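Surgical Robotics Open Day at the Tirnberg Training Center

On 23 March 2022 the Tirnberg Training Center opened its laboratories to staff from partner hospitals, nursing students and members of the public. The day was devoted to robot-assisted suturing, a subject that has been part of the Center's teaching program since the Stindura project began.

Visitors were received in the Eglītis Lecture Hall, where instructors outlined the course of study for surgical residents. Each resident completes nine supervised sessions at the console before moving on to assessed work. Groups were then taken to the simulation suite on the lower floor. Kellex, which supplies the Center's practice materials, had a display of tissue pads and thread in the corridor outside.

The main demonstration was the closing of a straight incision with a curved needle and dark suture thread. The operator worked from a console at the far end of the room, while the view of the tissue was shown on a large screen for those seated. Particular attention was given to the handling of loose thread, which residents often find harder than the placing of the needle – and which takes up much of the early coursework. Almost 300 visitors attended over the course of the day, and many stayed for the question period that followed.

The Center thanks all who took part. A second open day is planned for December, and places may be reserved through the front office.
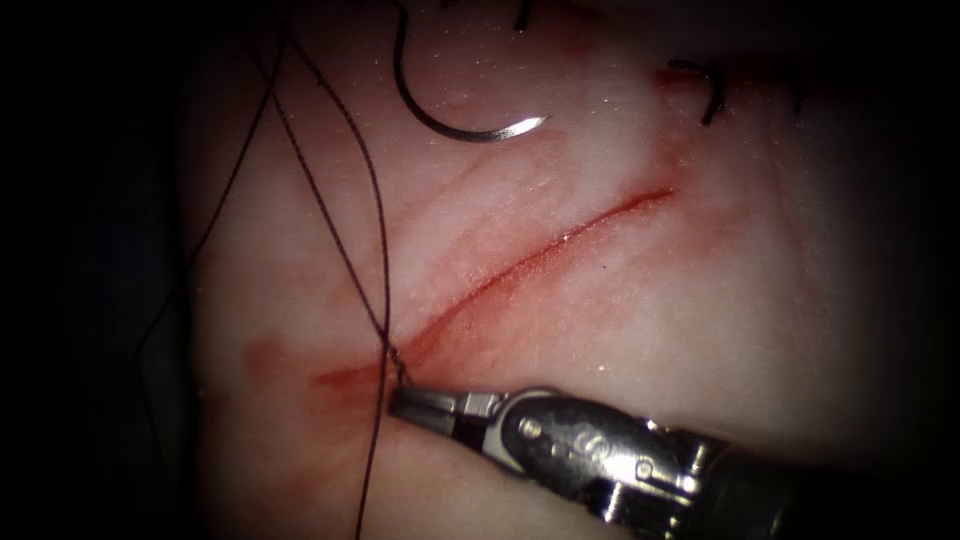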